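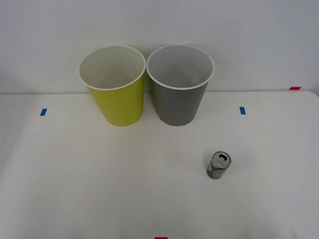

**FOOD & DRINK**

January 1, 2025

The Schouten, the family-run restaurant above the river in Ekthorpe, has a new owner. Mieke Verschueren took over the lease this week from the Girkar family, who opened the dining room in 1979 and ran it through two generations.

Verschueren cooked at the Schouten for five years before leaving to run the kitchen at Zirkik, a smaller place near the old ferry landing. She is keeping the name and most of the staff. The dining room will close for painting and new kitchen flooring and is due to reopen in May.

"People come here for the braised rabbit and the eel, and they will still get them," Verschueren said. "The lunch menu is where I want to change things. It has been the same since I was peeling onions in the back."

The new lunch menu will be short, with a soup, two fish dishes and one meat dish that change with the market. Dinner stays at its present length. A set menu will be offered for the first time, priced at $26 at midday and served until the kitchen runs out.
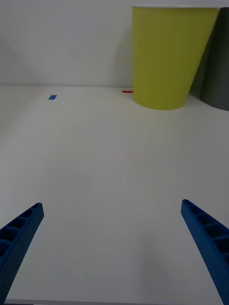 ### Wine list to be cut back

The cellar holds over 200 labels, many of them bought by the elder Girkar on trips to Burgundy and Piedmont. Verschueren plans to sell part of the older stock by the bottle in the dining room this summer and put the money toward a list built on growers closer to Ekthorpe. Wines by the glass will be poured at lunch as well as dinner, something regulars have asked for.

The upstairs room, used until now for weddings and office parties, will stay open for private bookings. Parties already booked for the spring have been moved to Zirkik at the same price, and guests who prefer to cancel will get their deposits back.

The river terrace is not part of the first round of work. Verschueren said the railings need replacing before tables can go back out, and she has asked two local firms for prices. Dinner reservations for the reopening can be made by phone once a date is set. 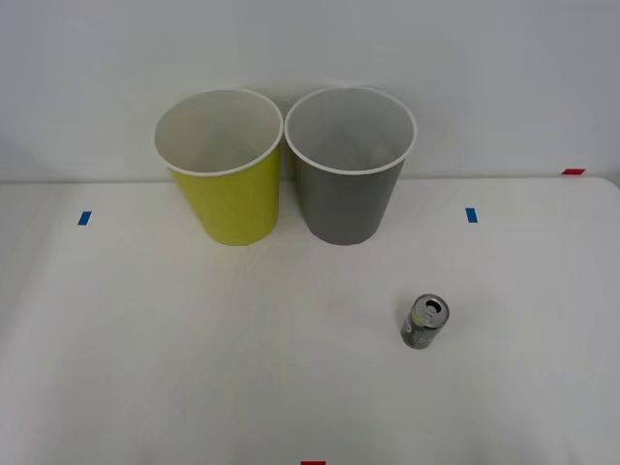 *Two open-topped bins side by side, the left one yellow-green.*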